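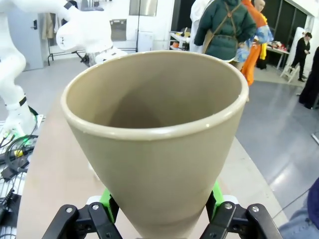

Why do so many cups have a rolled rim?

The roll makes the edge stronger and smoother. A thin wall bends easily at its open end, and curling the edge over gives it a stiff ring to hold the circle in shape.

You can test this with a sheet of paper. Hold it by one short side and it flops over. Now curl up the two long edges and hold it again. The paper has not gotten any thicker, but it stays out straighter. A curled edge is much harder to bend than a flat one. The rim of a cup works the same way, except that the curl goes all the way around.

The rim has a second job. Your lips are soft, and the cut edge of a sheet of paper or plastic can be sharp. When the edge is rolled, your mouth touches a round surface. A drink also flows over a round edge quite neatly, and a lid has something to snap onto.

Why are cups wider at the top?

A shape that gets narrower toward one end is called tapered. Tapered cups fit inside each other, so a tall pile of them takes up very little room. If the walls went straight up and down, each cup would have to stand on top of the next one. A shelf that holds a big stack of tapered cups would hold only a few straight ones.

The taper helps in the factory too. Many plastic cups are shaped in a mold. A cup with sloping sides slides out easily, while one with straight sides tends to stick.

There is a problem with the shape. Most of the drink sits in the wide part near the top, so a full cup with a narrow base can tip over if you bump it. Filling it only partway helps.

How is a paper cup rim made?

The wall of a paper cup starts as a flat piece shaped like part of a fan. A machine wraps it into a cone and seals the side. The bottom is a separate circle, which is pressed in and sealed. Last of all, a tool pushes down on the top edge and curls it outward, a bit like rolling down the top of a sock.

Try it yourself

You need 2 paper cups that are the same size, and a grown-up to help with the cutting.

Ask the grown-up to cut the rolled rim off one cup. Leave the other cup alone. Squeeze each one gently near the top with your finger and thumb. The cup with no rim will fold in quickly. The other one pushes back.

Next, pour 200 milliliters of water into each cup and pick them up near the top - do this over the sink. Which one is easier to hold without spilling?

Words to know

Rim: the edge around the opening of a cup or bowl
Tapered: getting narrower toward one end
Mold: a hollow form used to give something its shape

Last updated August 2021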